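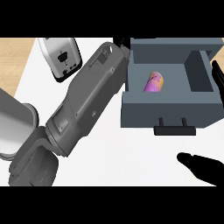
Automation Technology 2
Unit 5 handout: Reviewing a simulation package before you buy it

Reading for this unit: the chapter on offline programming in the course reader, and the Grondgate quick-start guide (on the shared drive). Bring your own notes from the Unit 4 lab.

1. What is under review

The product for this unit is Grondgate Bench, a tabletop robot simulator sold by Flenbridge. It is offered as a yearly license with a small library of ready-made tasks. The task we use in class is the drawer task. It has two arms, a table and a cabinet with one drawer, and the object to be handled lies in the drawer.

Flenbridge sells the package to training centers and to small companies that want to try out a robot job before they pay for hardware. We look at it from the second point of view. Your job in the assignment is to write the kind of review a plant engineer would hand to a manager: what the package does, what it does not do, what it costs in staff time, and whether to go on to a trial.

We compare it in places with Trokano Cell, which most of you used last term. Trokano Cell is made for fixed industrial arms in fenced cells. It is stronger on cycle time and weaker on contact. Keep the two apart in your notes. Several people last year credited one package with features of the other.

2. Terms you need

Scene file. The text file that lists every body in the task, where it starts and how it may move. In Grondgate it can be edited by hand.

Visual mesh. The shape that gets drawn on the screen.

Collision mesh. The shape the physics engine uses to decide whether two bodies touch. It is usually simpler than the visual mesh. When an object appears to float slightly over a surface or sink into it, the two meshes do not agree.

Joint limit. The end of travel for a joint. A drawer is a sliding joint with a closed limit and an open limit.

Reset. Putting every body back to its start pose, with or without random changes.

Viewpoint. The position the image is rendered from. A task may have more than one. The student license gives you 2 per task.

3. Reading the drawer task

Start with what the camera shows and what it leaves out. In the view at the top of this handout, the forearm of the gray arm runs diagonally across the table, and the big joint housing takes up the lower left corner. The second arm comes in only as two black fingers at the right edge. That is enough to judge where the fingers are compared with the drawer handle. It is too little to judge the pose of the rest of that arm, so you would need another view or the joint readout.

The handle is a plain bar on two short posts. This is a common choice in simulated tasks. A bar gives a gripper a clear thing to close on or hook behind, and it is simple to model. Many real drawers have recessed pulls or no handle at all, and results on a bar handle should not be carried over to those without a new test.

The object in the drawer is small, elongated and close to a cylinder, in purple with orange patches. The strong color makes it easy to find against the gray drawer floor. If your company handles gray parts in gray bins, write that down as a difference. Grondgate lets you swap the surface color in the scene file, and it is worth doing before you trust any vision result.

The surroundings are simple as well: a white table, flat cabinet panels and even light. Flenbridge sells a lighting add-on, which we have not tested.

4. What to check in a trial

Contact. Close a gripper on the handle and pull at low speed, then at high speed. Watch for slipping, jitter and fingers passing through the bar. Repeat with the friction value cut in half.

Joint limits. Push the drawer past its open limit. It should stop. In an early version of Grondgate Bench the drawer could be pulled off its slide, and the release notes say this was fixed. Confirm it yourself.

Reset. Run the reset 15 times with random placement switched on. Record any start pose in which the object overlaps the drawer wall. An object that starts inside a wall is usually thrown out in the first moments of the run, and this will spoil any success rate you report.

Timing. Note the simulated time and the wall clock time for the same run. Vendors like to quote speed with rendering switched off. Measure with rendering on if your work depends on images.

Export. Save a run and open the log in a spreadsheet. Check that joint angles have units in the header. Grondgate writes radians. Trokano Cell writes degrees unless told otherwise.

Arm model. The package comes with one generic arm and a Hattori arm. Load the Hattori file and compare its joint limits with the data sheet in the course reader. Do not assume the two match.

5. Cost in staff time

The license price is the number everyone asks for first, but for a small shop it is seldom the largest one. In our lab the install took a morning. Building a new scene with a different cabinet took nearly 2 working days, and most of that went into collision meshes. A person who already knows the file format would be faster. Count the following separately in your review:

Install and license setup
Learning the scene file format
Building or converting your own parts
Tuning friction and mass against real parts
Keeping up with new versions

Tuning is the item most often left out. A drawer on worn slides behaves differently from a new one, and someone has to measure the pull force on the real thing before the simulated value means anything. A hand scale and some patience will do.

6. Support and license terms

Flenbridge answers support mail during office hours only. The contract covers faults in the software and leaves out help with your own scene files. Training is sold by the half day. Read the section on expiry with care: when the license runs out, saved scenes can still be viewed but not run. Ask in writing whether logs stay readable.

7. Assignment

Write a review of Grondgate Bench for one of these buyers: a kitchen cabinet maker, a pharmacy supplier or a repair shop for small appliances. State the buyer on the first line. Describe one job the buyer does now by hand and say how far the drawer task stands in for it. Give your results for at least contact, reset and timing, with the settings you used. End with a clear recommendation to buy, to run a longer trial or to stop.

Tables go in an appendix. Screenshots are welcome if each has a caption naming the viewpoint and the step in the run. Leave out marketing text from the Flenbridge site, including the feature chart.

Grading: method and settings, half. Fit to the buyer, one quarter. Clarity of the recommendation, one quarter.

The lab machines have the package installed under the class license. Only a few seats can be open at once, so close the program when you leave your desk. Reviews are due at the end of May, in the Unit 5 folder.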